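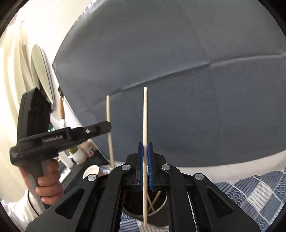
Chopstick held upright between ribbed blue finger pads.

Brornau Comic Storage Box, Short Format

Product code: BR-CS2
Availability: in stock, Brornau warehouse
Sold: singly or in packs of 5

Overview

The Brornau short box stores modern and Silver Age single issues upright, bagged and boarded. It is sized for shop back stock, library small press collections and home runs kept on shelving. A full box can be lifted by one adult. Magazine format and treasury editions do not fit; see the Desus flat tray for those.

The second version replaces the original short box. The base is now double walled, the hand holes have been moved up the end panels, and the lid skirt is deeper so that it no longer rides up when boxes are stacked. Original lids are not interchangeable with the new base.

Specifications

Capacity: 100 comics with bag and standard board, or 180 unbagged
Material: corrugated board, acid free, lignin free, buffered
Colour: grey outside, white inside
Assembly: folded, no tape, glue or staples
Stacking limit: 2 full boxes on top of a base box
Label area: both end panels
Dividers: 5 supplied, plain tab

Capacity figures are for standard 32-page floppies. Square-bound annuals and prestige format books take up more room. If a box holds mostly square-bound material, check the fit before ordering the full quantity.

Assembly

1. Lay the base flat with the grey side down and crease all score lines before folding.
2. Raise the long sides, then fold the end flaps inward.
3. Bring the end panels up and over the flaps. Push the locking tabs into the slots in the floor.
4. Press along the inside corners until the tabs sit flat.
5. Fold the lid in the same order.

Do not fold against the score lines. A panel that has been creased the wrong way loses stiffness and should not be used at the bottom of a stack.

Loading

Stand comics with the spine to the left and the open end of the bag at the top. Alternate spine direction every ten issues or so if the run is leaning. Leave enough slack to slide a hand in at the front. Overfilled boxes bow the side panels and put a curve in the boards, and the curve will transfer to the cover stock over a hot summer.

A part-filled box should be packed out with the Mornora foam spacer or a folded offcut of the same board. Newsprint is not suitable packing. It is acidic and will mark the adjoining bag.

Keep boxes off concrete floors and away from outside walls. Buffered board slows acid migration from older newsprint comics but gives no protection against damp.

Dividers

The supplied dividers stand proud of a bagged comic and can be written on with pencil or archival pen. Felt markers bleed through the tab. Printed A to Z and publisher sets are sold separately. The publisher set was revised in March to add blank tabs for self-published and minicomic titles, at the request of several shops.

Minicomics smaller than digest size tend to drop below the divider line. The half-height insert, laid out by Iida Pitkänen for the Savolainen zine range, splits the box lengthways and holds two rows of A6 booklets. It fits the BR-CS2 only.

Compatible items

Savolainen half-height insert, A6
Mornora foam spacer, short box
Desus flat tray, magazine and treasury
Brornau replacement lid, second version
Brornau divider set, A to Z
Brornau divider set, publisher

Bags and boards are not included. Current size bags suit most titles published since the early nineties. Silver size bags will fit the box but reduce capacity slightly, as the surplus width folds over behind the board.

Delivery and returns

Boxes are shipped flat. Orders of 100 or more travel on a pallet and need a street-level delivery address. Unfolded boxes may be returned in their original wrap. Folded boxes are accepted back only where there is a manufacturing fault, such as a torn slot or a misaligned score. Keep the carton label, as it carries the batch code.

Page revised Monday, May 20, 2019. Earlier data sheets list the single-walled base and should be discarded.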